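4.2 Keeping the shelf in memory
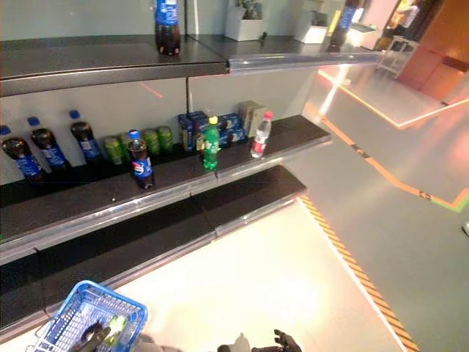 Figure 3. Head camera view in the Prarkgate test shop, with the robot's hand low in the view and the middle shelf carrying most of the stock.

Our first version of the planner looked at the shelf once, built a list of objects and then worked through the order from that list. It was quick to write and I was rather fond of it, but it had a nasty habit of trusting itself for far too long. If the hand brushed a carton on the way past, the list still had the carton in its old spot, and the next plan was made around a gap that didn't exist any more. So we pulled the whole thing apart and replaced it with what we call the shelf memory (it's a module inside Issa, our planning package, and you can switch it off with a single flag if you'd like the old behaviour back for comparison).

The idea is simple enough. Every object the detector reports gets an entry with a class, a pose, a rough outline and an age. The age goes up whenever the camera looks at the place where the object ought to be and doesn't find it. It stays put when the place is hidden behind something else, or when the arm is in the way – and the arm is in the way a great deal! Without that second rule we lost half our entries each time the robot reached forward, and then spent ages finding them all again.

Working out what is hidden takes a bit of care. We project the arm model into the head camera using the joint readings, grow the outline slightly to cover calibration error, and treat everything behind it as unknown. Objects on the shelf hide each other too. A small bottle at the front can cover part of a can behind it, and our detector is quite happy to report the visible bit as a complete, very thin can. We therefore hold the stored size for any entry that is partly covered and only let the detector update its position. Urs Lanz suggested this after watching one of our cans get steadily slimmer over a run, and it fixed more of our bad grasps than the new gripper controller did.

Clear plastic gave us the most grief. A clear water bottle returns very little usable depth through its middle, so we fit the pose from the cap and the label and fill in the rest from a stored shape. The shiny front lips of the shelves cause the opposite trouble, with bright patches that turn up in the depth image as little floating lumps. We drop any lump that sits on the shelf edge line and has no matching detection in colour. It's a crude rule and I expect it would throw away a real object lying right along the edge, but we haven't found a neater one that runs fast enough.

For choosing the order of picks, the planner scores each wanted item by how much of its approach path is known to be free. Unknown space counts as occupied at the start, and if no item scores well enough the robot moves its head before it moves its arm. I'd argued for letting it nudge things aside. We tried that for most of August, and the clean-up code grew so quickly that we gave up and went back to looking first.

We ran 696 picks with the shelf memory on, using orders written by our colleagues at Vavedgate, who didn't know which settings we were using. The detector was trained on 1,665 labelled views and left alone for the whole of the test. An entry was removed after 5 missed looks. We picked that number by hand on a separate set of 135 picks, and raising it made the robot stubborn: it would keep planning around things that had already gone into the basket. Lowering it brought back the forgetting.

The remaining failures are mostly about two similar boxes standing close together. The detector merges them, the memory dutifully stores one wide box, and the hand opens far too wide for either. Cundetti, our viewer, draws the stored outline over the live picture, so these are easy to spot afterwards, though the planner can't yet spot them for itself. We come back to splitting merged entries in section 6, where touch readings from the fingertips are added to the same memory.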